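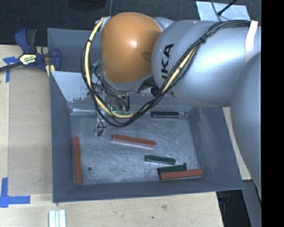

By the Amaral author, Cell Practice instructor, Bilton Technical Program

Chapter 7
Bin Work: Rules Before Motion

Read this one before you touch the pendant. Chapter 5 covered guarding and stops. Now the bin itself – walls, parts, cables, and what the written rules say about each.

A metal bin does not give. Parts lying close to a wall, like the red block near the front one, leave little room for a finger. So the Bilton shop rule: set wall limits first, teach picks second. Never the other way around, even for a quick test.

Cables next. A bundle looped around the wrist has to clear the bin rim at every pose, not just the home pose. Check ties at start of shift. Check the tape too. Loose tie – stop, tag, fix, log it.

Bin position. Mark the table. Clamp what can slide. If the bin is moved, even a litle, the old wall limits are void and you teach them again.

By the end of the chapter you should be able to:
Write wall limits for a sloped bin
Do a cable check at 3 wrist poses
Fill in the Tusteo pick log with out help
Say when a cell has to be re-approved

Terms to know: keep-out zone, reduced speed, approach height, re-approval.

7.1 Who may enter the cell
Start with the sign-in sheet. One name per key, and the key stays with the person inside.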